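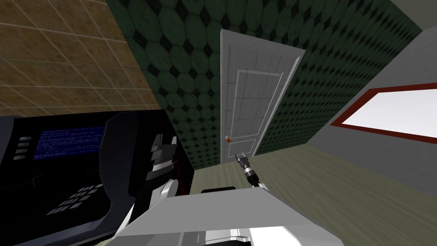
Prustetitz Releases Simulated Two-Arm Demonstration Set for Robot Learning

Prustetitz, a developer of training data for robot control, said Thursday that it has completed a set of 3,504 demonstrations recorded with a simulated robot carrying two arms. The set was produced with Nusier, which supplied the rendering software, and is available to licensed research groups from February.

Each demonstration was performed by a human operator controlling both arms of the simulated robot from a desk. The recording stores the position of every joint, the opening of each gripper, and the rendered view, all on a common clock. A learning system trained on the set receives the view and the joint positions as input and is asked to predict the operator's next command.

Rooms are generated before each session. The generator selects floor, wall, and tile surfaces, places doors and wall-mounted boards, and adds large objects such as terminals with screens and keypads. Combinations are not filtered for realism. A patterned wall may meet a plain one, and a machine normally found in a public lobby may stand in a small room beside a door.

"A policy trained in one tidy room learns the room," said Urszula Gajewski, head of data collection at Prustetitz. "We change the surfaces and the furniture between sessions and leave the robot alone. The arms, the body, and the joint limits are identical in every recording."

The set covers 70 room layouts. Operators worked in shifts of 2 hours, and each recording was reviewed by a second person before it was accepted. Reviewers rejected recordings in which an arm passed through a solid object, the clock lost synchronization, or the operator stopped before the task was finished. Rejected recordings are not included in the total.

Failed attempts that the operator corrected within the same recording were kept and labeled. According to Ettore Longo, who manages the review process, these segments are intended for groups studying recovery behavior and can be excluded with a single setting in the loading tool.

The release contains no recordings from physical hardware. Prustetitz has not published results on transfer to real robots and makes no claim regarding performance outside simulation. A comparison on physical arms is planned with Bakker, a maker of laboratory equipment, and will be reported separately.

Documentation, the file format specification, and a small sample are supplied on request. License applications should state the intended use and the name of the responsible researcher.

Media contact: Wing-yan Fu, Prustetitz press office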